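Holding On to the Old Phone

The counter at Fliler opens at 8 in the morning, and by a quarter past there is usually a line. The shop sells refurbished phones on the main street in Balville, and in February it sold more of them than it had in any month since it opened. Most of the buyers were not looking for a bargain. They had money for a new handset and had decided against one.

Carleen Ruddock manages the shop. She keeps a ledger of every phone that comes in on trade, and last month's total was 263. The typical age of those phones used to be two years. Now it is closer to four.

"People come in with a cracked back and a tired battery," she says. "They want it to get them through another year. I used to try to talk them into the new one. Now I sell them the battery."

A battery swap at Fliler costs $55 and takes roughly 20 minutes. A screen costs more, and the price depends on the model.

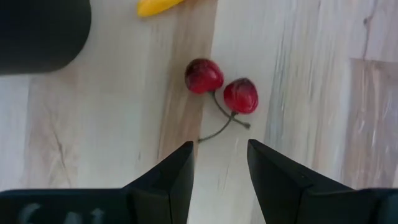

Camera quality is the reason most often given for an upgrade, and it is the one that has weakened the most. A phone from four years ago takes a good picture in daylight. It still struggles in a dim restaurant, and it struggles close up, where older lenses hunt for focus and often settle on the background. Small, shiny things are a fair test. Put a pair of red cherries on a light wooden table, still joined at the stems, and check whether you can see the mottling in the skin. If the fruit comes out as two flat red blobs, the lens is dirty or the software is smoothing too hard. Wipe the lens first. Ruddock says a good share of the camera complaints she hears end right there.

Software is the harder limit. Phone makers now promise longer support than they once did, but the promise is made for new models and rarely reaches back to old ones. A phone that has stopped getting security updates will go on making calls and playing video for years. Whether it should also hold your banking app is another question, and repair shops do not all answer it the same way.

Orest Ivanyshyn runs a one-man bench in Whitcombe, half an hour up the road. He won't put a new battery in a phone that is out of support unless the customer has been told so in writing. He prints a half-page sheet and has them sign it. Some walk out. He says he is fine with that.

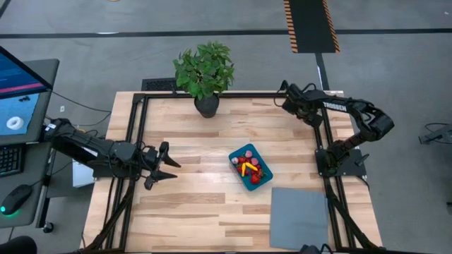
What the carriers say

The carriers would like you to trade in sooner. Their offers are generous on paper, with the credit spread over 36 monthly bills, and leaving early means giving up whatever has not been paid out. Bronwyn Quinlan moved her family of four off one of these plans last year. She bought four used phones outright and signed up for prepaid service. Her monthly bill dropped by more than half. The phones were three different models, which meant two kinds of charging cable in the kitchen drawer, and she has since bought adapters.

She checked three things before paying: battery health, whether the phone was locked to a carrier, and whether it had been reported lost. The last check is free on several websites and needs only the serial number from the settings menu. One of the phones she was offered failed it. She handed it back and bought a different one.
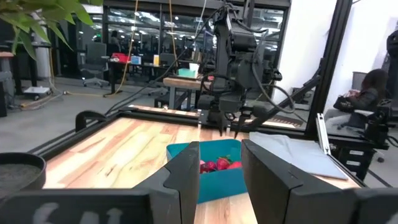 Kwame Frimpong

Parts remain the weak spot. Ivanyshyn can get a screen for a popular model overnight. For a phone that sold poorly, he may wait 7 days or more, and the part that arrives may be a copy. Copies vary. Some are dimmer than the original, and some drain the battery faster. He tells customers which kind they are getting and charges less for it.

Fliler has started keeping dead phones for their parts, in labeled bins behind the counter. A second shop, in Ploramthorpe, will open this spring with two repair benches and a smaller sales floor. Ruddock is hiring for it now. She is asking for people who can solder.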